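Moving a CD out of a credit union before it matures - worth it?
Posted by Reinaldo Lopes, 2 March 2021

I have 3000 in a certificate at Randell Credit Union. It runs until July. Etim Savings is paying a better rate on a regular savings account right now, with no minimum balance, and I'm thinking of pulling the certificate early and moving it over. The penalty at Randell is 90 days of interest. The rate I have is not great to begin with, so 90 days of it is not a lot of money. Has anyone here done this? Did they take the penalty out of the interest or out of the principal?

gilmar_e wrote:
Mine came out of the interest first. If you haven't earned enough interest to cover it, they take the rest from principal. Check your disclosure, it should be on the second page under early withdrawal. How long has it been open?

Reinaldo Lopes wrote:
It was a 12 month, so it has been in there since last July. There is enough interest to cover it.

Dirceu Falcão wrote:
I would leave it alone. You have a few months to go. Do the math on what you gain between now and July on that balance and then subtract the penalty. I don't think you come out ahead. Savings rates can also drop any time they want, and your certificate rate can't.

ademir77 wrote:
I don't agree with Dirceu that it's always a bad idea. Depends on the two rates. Reinaldo hasn't posted either one. If the gap is big enough it can work, even on a short time left. I moved one from Memia Federal two years ago and made money on it.

Dirceu Falcão wrote:
I didn't say always. I said with a few months left. How long did you have left on yours?

ademir77 wrote:
Twenty months. OK, that's different, I'll give you that. Still want to see the rates.

Reinaldo Lopes wrote:
I'd have to go look up the exact numbers, the statement is at home. The other reason I want to move it is that Randell closed the branch near me and I have to drive to the other one for anything in person. The Etim branch is on my way to work.

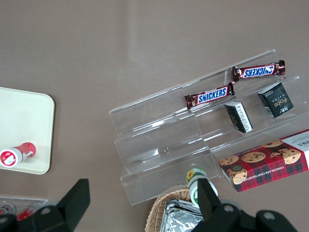
I also have a checking account at Randell with the direct deposit going into it. I keep 200 in there as a cushion and they started charging a monthly fee if it goes under that. So it isn't only the certificate, I'm thinking of closing the whole thing.

gilmar_e wrote:
Then don't do it all at once. Open the new one, move the direct deposit, and wait for two paychecks to land before you close anything. I closed my old checking too fast and my car insurance bounced.

Also, if you have a loan there, look at whether your rate depends on having the deposit go in. Mine had a discount for autopay from their checking, and it went away when I left.

Benedito Furtado wrote:
Long time member at Randell here. You can do nearly everything at a shared branch, you don't have to go to one of theirs. There is one inside the building where Skasisport used to be. I make deposits there and have never been charged.

ademir77 wrote:
Shared branches are fine for deposits but mine wouldn't touch a certificate. He'd still have to call or drive for that.

Benedito Furtado wrote:
You can set the maturity instructions in online banking. Pick "transfer to savings" and it won't renew. No call needed.

Dirceu Falcão wrote:
This is the part to pay attention to. You get a grace period after it matures, 7 days at Randell the last time I had one. Miss it and you are locked in for another 12 months at whatever they are paying then.

Reinaldo Lopes wrote:
Didn't know about the grace period. I'm going to move the checking first and let the certificate finish, and set the instructions tonight so I don't forget. Ademir, I'll post the rates when I find the statement.

COMMENTS

Gilmar Evangelista: Set a reminder on your phone too. My instructions didn't save the first time.

marta_v: Same fee on my checking. I called and they waived one month but said they would not do it again.

Ademir Rezende: Still waiting on those rates.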